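홈 소식 공방 일지 장비 예약 문의
검색어를 입력하세요 검색

공방 소식지 - 로봇팔 작업대 근황

2월 20일

급하게 씁니다. 이번 호 마감이 한 시간 남았고 저는 아직 납땜 냄새도 안 빠진 상태. 로봇팔 쪽 소식 기다리신 분들 계셔서 짧게라도 정리합니다. 짧게가 될지는 모르겠음.

일단 결론부터. 팔은 움직입니다. 그리퍼도 열리고 닫힙니다. 과일 담기 작업은 아직 반쪽짜리. 그래도 8월에 처음 시작했을 때 생각하면 많이 왔습니다. 그때는 베이스 볼트 하나 맞추는 데 저녁을 통째로 날렸으니까요.

지난 호 이후로 한 일

브래킷을 다시 뽑았습니다. 손목이랑 그리퍼 사이에 들어가는 그 청록색 부품. 처음 버전은 벽이 너무 얇아서 그리퍼를 세게 닫으면 끝이 살짝 휘었어요. 눈으로는 잘 안 보이는데 손으로 잡아 보면 바로 느껴짐. 두 번째는 튼튼한데 나사 구멍이 어긋나서 버렸고, 지금 달린 게 세 번째입니다. 채움은 60퍼센트. 색은 공용 선반에 남아 있던 필라멘트가 그거 하나라 그렇게 됐습니다. 검정으로 바꿔달라는 의견 두 분 계셨는데 바꿀 생각 없어요. 멀리서도 손목 각도가 잘 보여서 오히려 편합니다.

제어 보드는 Kullix로 갔습니다. Carnon 보드도 한 주 정도 써 봤는데 우리 쪽 전원이랑 궁합이 안 맞는지 자꾸 리셋이 걸렸어요. 보드 잘못인지 제 배선 잘못인지는 끝까지 못 밝혔습니다. 배선일 확률이 높음. 여튼 Kullix로 바꾸고 나서 리셋은 없었고, 더 파고들 시간도 없어서 그대로 갑니다. Carnon 보드는 서랍에 있으니 필요하신 분 가져가서 쓰세요. 장부에 이름만 적어주시고요.

케이블은 여전히 골칫거리. 팔 바깥으로 돌려서 묶어 두었는데 손목을 끝까지 돌리면 가는 선 하나가 팽팽해집니다. 여유를 더 주면 이번엔 작업물에 걸리고. 타이 위치를 위팔 쪽으로 조금 올렸더니 나아지긴 했는데 완전히 해결은 아님. 케이블 체인 써보자는 얘기도 있었지만 무게가 늘어나는 게 싫어서 보류 중입니다. 나선형 튜브 남는 거 있으신 분 연락 주세요. 길이는 짧아도 됩니다.

소프트웨어 얘기 조금

집기 순서를 짜는 프로그램은 우리끼리 Nindach라고 부르는 그거 맞습니다. 이름은 그대로인데 안은 거의 다시 썼어요. 전에는 좌표를 손으로 하나하나 찍어 넣었고, 지금은 팔을 손으로 끌어서 자세를 저장한 다음 그 사이를 이어줍니다. 훨씬 빠릅니다. 대신 저장한 자세가 조금만 이상해도 중간 경로가 엉뚱하게 나와서 팔이 크게 돌아가는 일이 생김. 그래서 속도 제한을 50퍼센트로 걸어놨습니다. 풀지 마세요. 답답해도 풀지 마세요. 제한값 바꾸는 메뉴는 조만간 잠글 예정.

닫는 힘은 단계로 나눠서 4까지만 쓰고 있습니다. 바나나는 1단계면 충분하고 2단계부터는 껍질에 자국이 남아요. 둥근 과일은 손가락 끝에서 미끄러져서 더 세게 쥐고 싶어지는데, 사실 힘보다 각도 문제같습니다. 손가락이 조금만 기울어도 옆으로 굴러가 버림. 손가락 안쪽에 실리콘 패드를 붙여 볼 생각이고, 패드는 두께별로 주문해 놨습니다.

지금 연습하는 건 단순합니다. 탁자에 있는 과일을 나무 상자에 담기. 끝. 말로 하면 이게 다인데 순서를 정하는 게 은근히 까다로워요. 바나나처럼 긴 걸 나중에 집으려고 하면 옆에 있는 작은 것들을 건드리고, 먼저 집으려고 하면 또 그 옆에 있는 게 손가락 들어갈 자리를 막습니다.

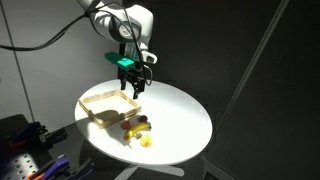
그래서 요즘은 서로 떨어뜨려 놓고 하는 연습이랑 붙여 놓고 하는 연습을 따로 돌립니다. 떨어뜨려 놓으면 거의 다 됩니다. 붙여 놓으면 성공률이 뚝 떨어지고, 특히 빨간 작은 거, 그게 제일 어렵습니다. 작아서 손가락이 탁자에 거의 닿을 때까지 내려가야 하는데 높이 값이 조금만 틀려도 탁자를 누르게 되거든요. 높이 보정은 시작할 때마다 새로 하는 걸로 정했습니다. 귀찮아도 꼭.

상자는 지금 것을 계속 씁니다. 옆이 낮아서 손목이 들어갔다 나오기 좋음. 더 깊은 상자로 해보자는 제안은 패드 붙인 다음에 다시 얘기하죠. 흰 탁자는 조명을 세게 받으면 밝은 쪽이랑 어두운 쪽 차이가 꽤 나서, 나중에 카메라로 위치를 잡게 되면 이게 문제가 될 것 같습니다. 조명에 씌울 확산판이나 반투명 천 있으면 그것도 환영.

부탁 몇 가지

클램프류는 쓰고 나면 제자리에 걸어 주세요. 팔이 옆으로 크게 돌 때 걸릴까 봐 신경 쓰입니다. 비상정지 버튼 위에 물건 올려놓지 마시고요. 그리고 팔 전원은 프로그램 먼저 끄고 나서 내리기. 거꾸로 하면 팔이 힘 빠지면서 내려앉습니다. 한 번 그래서 첫 번째 브래킷이 운명했어요.

구경은 언제든 괜찮은데 돌아가는 동안에는 바닥에 붙여 둔 테이프 선 밖에서 봐주세요. 선은 베이스에서 600밀리 기준으로 붙였습니다. 팔이 다 뻗으면 그보다 더 나가는 자세도 있어서 조만간 넓힐 겁니다. 통로가 좁아지는 건 양해를.

다음 호까지 할 일은 패드 교체, 케이블 정리 한 번 더, 붙여 놓은 과일 연습 계속. Cairns 작업실 쪽에서 그리퍼 손가락 도면을 보내주기로 했는데 아직 안 왔습니다. 오면 공용 폴더에 올릴께요. 브래킷 도면은 이미 올라가 있으니 뽑아 보실 분은 세 번째 버전으로 받으세요. 두 번째 파일도 아직 안 지웠으니 파일 이름 꼭 확인하시고.

최근 소식
- 공용 3D 프린터 노즐 교체 안내
- Kullix 보드 배선 메모 (초보용)
- 레이저 커터 환기 덕트 수리 끝났습니다
- 필라멘트 선반 정리, 남은 색 목록
- Nindach 자세 저장 기능 쓰는 법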